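Lernosstead workshop notebook
Bench 2, chores list
1/1/24

Bank holiday, so the building is lovely and quiet and the heating is off. Jiahui and I came in anyway to carry on with the small-packets job. I'm writing this up at the bench with my coat on, so forgive the spelling.

Chore of the day is number 9 on the list: refilling. Take little wrapped things out of a big clear container, put them in a small clear one, don't drop any, don't crush any. It's what somebody does in every kitchen and every stockroom in the country without giving it a thought.
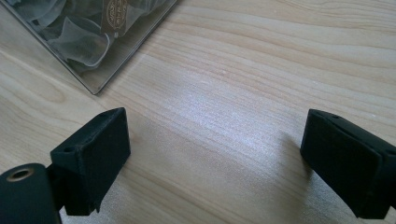
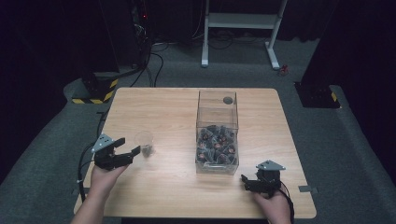

Bench 2, hand-held grippers. Second one has the tall container and the cup.

We did 70 goes between us with the hand-held pair before lunch. Jiahui is much better at it than I am (she says I grab like I'm picking up hot coals, which is fair). The trick seems to be coming in with the fingers only a bit wider than the packet and closing slowly. If you come in wide open you push the whole pile about and the one you wanted slides under its neighbours. I got into the habit of nudging a packet up against the wall first and then taking it from there, and she hates that, because she thinks the policy will learn to nudge everything. We've agreed to keep my nudgy ones in a separate folder and train with and without. Remember to do this!! I forgot last time and we lost an afternoon.

So can a machine do it yet? Going by last month's run on the Osia arm, sort of. It managed 40 out of 67 before we stopped it, and I was quite pleased with that until I sat down and went through the misses. Hardly any were bad grips. Mostly it went for a spot where there wasn't a packet at all, I think a bright fold in the wrapping that looked like an edge. Clear plastic inside clear plastic is just horrible. I can't always tell where the rim of a cup is myself when I look at the footage, and I know where I put it.

The other thing is that it doesn't know when it's picked up two. You or I would feel it straight away, give a little shake and one drops off. The arm carries both across quite happily and counts it as a win. Cherry Mae wants to put a scale under the cup so at least we'd know afterwards. I'd like it to know before, but a scale is cheap and we could have one on the bench this week, so yes, scale.

Had a long natter over sandwiches about whether this is a household job or a shop-floor job. Cherry Mae (on the phone from her mum's, bless her) is firmly shop floor. Lammers have a packing line where someone fills trays by hand all day, always the same packet, always the same tray, and she reckons we could be useful to them at the present success rate if there was a person nearby to catch the duffs. I said a person standing nearby catching the duffs is a person who could be filling the trays. She said yes, but one person could mind four arms. I haven't got a good answer to that, apart from that I wouldn't want the job.

At home it's a different story, I think. My kitchen has one drawer with rubber bands, tea lights, sachets of ketchup and a tape measure in it. No chance. Give it ten years, and even then I'd want to hide the tape measure first. Jiahui is more hopeful than me and says unloading a dishwasher will come sooner than tidying a drawer — the plates at least stand in rows. We've put a tea round on it for March, when the Prodinton people are over and we're meant to show them something with crockery.

Bits and pieces:

Pads. Mine feel a bit slippery on the wrapping compared with Jiahui's. Swap left for right and see if it's the pads or me. (It's probably me.)

Glare off the tabletop is still a nuisance. Try the matt cloth again, but clip it down properly, as it rucks up when you drag a container over it.

Try a coloured cup for a day, just to see how much of the trouble is the clear plastic. Jiahui thinks it's cheating. It is cheating, but I want the number.

Wrists: sore after the first hour. Shorter turns tomorrow, swap every twenty goes and have a proper break.

Cherry Mae to ring Lammers about borrowing a box of their real trays. Jiahui copying today's goes over to the big drive before she leaves, and I'm off to find somewhere warm.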